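阅读时间：8 分钟

我为什么还是喜欢用手写会议记录

上个星期六，我跟Nghĩa Đồng在楼下吃粉，聊到一半他突然问我：你们公司开会，现在还有人做记录吗？我说有啊，我。他筷子停在半空，看我的眼神像看一个还在用座机的人。

他在Skirnow上班，他们那边开会早就全程录音、自动转文字了，会一散，一份长长的全文就躺在每个人的邮箱里。他说这多好，谁说了什么，一个字都跑不掉。我当时嘴里塞着半个春卷，没来得及反驳，回家以后越想越不服气，所以有了这篇东西。

先说清楚，我不是反对录音，也不是那种一看到新软件就叹气的人（我手机里光记事的应用就装了好几个，删都舍不得删）。我想说的是另外一件事：把会上的话全部留下来，跟把一个会记下来，差得非常远。可是现在好像大家都默认这两件事是一回事了。

我第一份工作在Oltgate，做的是行政，说白了就是谁都能使唤的那种。进去第三天，主管让我去会议室坐着，给我一个本子，说你记吧。我问记什么？她说，记有用的。我那天紧张得要命，从“大家早上好”开始一路狂写，手都快断了，写了十几页。散会后她翻了两页就合上了，问我：所以仓库那批货谁去退？我答不上来。我明明写了的！可它埋在一大堆话里面，我自己都找不到。

后来她教我一个土办法，我用到今天。一页纸，中间竖着画一条线，左边写定下来的事，右边写没定下来的事。左边每一条后面必须跟一个人名和一个日子，没有人名就不许写在左边，得挪到右边去。就这么简单。可是你真用起来就会发现，绝大多数会，左边是很空的。大家热热闹闹讲了一个多钟头，最后落到人头上的事情，可能就两件。

所以手写记录的人在会上其实有点讨人嫌。我经常得举手打断别人：不好意思，刚才这个，是谁来做？什么时候给？然后全场安静一下，互相看看，终于有一个人很不情愿地说，那我吧。你看，这一下安静，录音也能录到，但录音不会举手。

白板也是同样的道理。我特别喜欢有人在白板前面站着开的会，一支笔一拿起来，说话的人自己就会收着一点，毕竟要往上写字，总不能把废话也写上去。我现在去哪儿开会都先看桌上有没有白板笔，看到了心里就踏实几分。
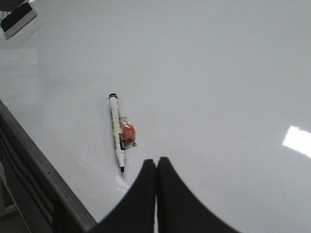 开会之前，先找到笔。

不过白板笔这个东西，我真的有一肚子话要讲。为什么每间会议室的笔里都一定混着一支写不出来的？写不出来的那支又为什么总是被放回去？我自己也干过这种事，拿起来划两下，没颜色，很自然地就放回笔槽里换另一支，好像它休息一会儿就会好。我在Oltgate后来养成了一个习惯，没水的笔当场就扔，结果被行政总管说浪费。天地良心，我那时候自己就是行政啊！

扯远了。说回记录。

Nghĩa Đồng后来在微信上把他们的一份会议全文发给我看（敏感的地方他删过了），想证明给我看有多方便。我认认真真数都没数，软件自己在页脚写着的：836行。一个关于要不要换打印机供应商的会，836行。我泡了杯茶，坐下来从头看到尾，中间有很长一段在讨论中午订哪家的饭，还有一段是某位同事的狗做了手术（手术很顺利，我替它高兴）。换不换打印机供应商呢？看完我也没搞懂。我问他，他说，哦，那个啊，后来散会的时候在走廊里定的。

在走廊里定的！

我拿着这句话得意了好几天。当然他马上就说，现在有自动摘要啊，一点就出来三条重点。我也试过，说句公道话，摘要确实写得通顺，比我通顺多了。可是它分不出哪句话是客气，哪句话是真的答应了。一个人说“我回去看看”，有时候意思是明天就办，有时候意思是你们别再问我了。这个差别全在他说话的时候有没有抬头、有没有顺手拿笔记一下。坐在屋里的人都看得出来，写到纸上就没了。所以我会在旁边画个小小的问号，会后单独去问一句。这个问号，我觉得是一份记录里最值钱的东西。

还有一点，可能是我的私心：写字会让我听得慢一点。我打字很快，快到别人说什么我就敲什么，脑子完全可以不在场。手写就不行，我跟不上，跟不上就得挑，要挑就得听懂。有好几次我写着写着停下来，发现自己根本没听懂前面那一段，举手一问，原来在座一半人都没懂，大家都在点头而已。那次会多开了二十来分钟，散会的时候有人给我白眼，但是后面少走了多少弯路，我心里有数。

前年我在Truris帮忙做过一阵子项目协调，那边的风气是另一个极端，什么都写在白板上，写完也没人擦，更没人抄。星期几的会、哪个组写的，全混在一起。有一块板上写着“务必周五前！！”，三个感叹号减掉一个，剩两个，在那儿挂了好久，谁也不知道是哪个周五，务必什么。我走的时候它还在。白板的好处是大家一起看得见，坏处也是这个，看得见就以为已经记住了。板上的东西要有人往下抄，抄的时候还得问一遍，这才算数。

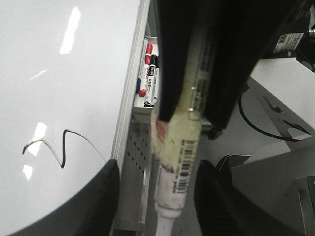 Thịnh Bạch看完我的初稿，很不客气地回了一长段，说我把手写讲得太美了：能不能记好，看的是这个人有没有胆子在会上打断老板，跟用笔还是用键盘没关系，给一个胆小的人最好的钢笔，他照样记出十几页废话。他还说，我漏掉了最要紧的一件事，就是记录的人从来没机会讲自己的意见，光顾着写了，所以很多地方永远让最年轻的那个去记，这不公平。

这段话我反复看了好几遍，第一个反应是不高兴，第二个反应是他说得对，尤其是后半段。我回想了一下，我做记录的那几年，在会上讲过的属于我自己的话，加起来大概还没有“不好意思，刚才是谁来做”多。我当时还觉得自己挺重要的，现在想想，也有点心酸。

所以我现在的主张改了一点：记录要轮着来，老板也要轮。我们部门试过一阵，轮到我们经理的那次特别好玩，他写了半页就开始催大家讲重点，后来再轮到别人记，他说话明显短了。可惜他出差多，轮着轮着就轮丢了，又回到我手里。我打算下个月再提一次，这回写个表贴在门上，看他怎么赖。

至于胆子，我承认，胆子跟笔没关系。可是对我这种本来就不太敢开口的人来说，手里有个本子真的会好一点。我打断别人，可以说是为了记录嘛，格子空着我填不上嘛。本子替我挡了一下。你要我空着手坐在那儿，突然抬头问副总“那这件事到底谁负责”，我做不到，我现在都做不到。

有人会说，你记的东西带着你自己的偏见，录音才客观。对，带偏见，我从来没说不带。所以我记完当天就发出去，请大家改，谁觉得不对就回一句。头几个月总有人来改，后来改的人少了，我本来还挺得意，以为自己水平高了，结果问了一圈，是大家不看了。于是我把它缩短，砍到一屏以内，手机上不用往下滑就能看完，又有人来改了。有人改一个日期，有人说“我没答应过这个”。后面这种我最欢迎，当天吵清楚，总比月底再吵强。

那份全文，我跟Nghĩa Đồng说，留着也行，存在那里，万一哪天真要查谁的原话，能查。只是你别跟我说你看过。他发了个捂脸的表情，说一次都没看过。然后问我那个竖线的办法，左边写什么来着？我给他画了一张发过去，他们下回开会他要试试。我等着看他被同事翻白眼。

下回吃粉他请。

读者留言

竖线派：我们组也是画线，不过分三栏，多一栏写“谁反对过”。吵架的时候非常好用，慎用。

Lương：已经转给我们老板了，他回了一个“收到”。请问这个该写左边还是右边？

爱吃米粉的人：请问是哪家粉？

路过：轮流记录那段太真实了，我们轮了一圈，最后也是轮回到实习生。

周一不开会：手写党的字如果像我一样，自己第二天都不认识，怎么办？在线等。

联系作者｜版权所有，转载请先留言｜返回顶部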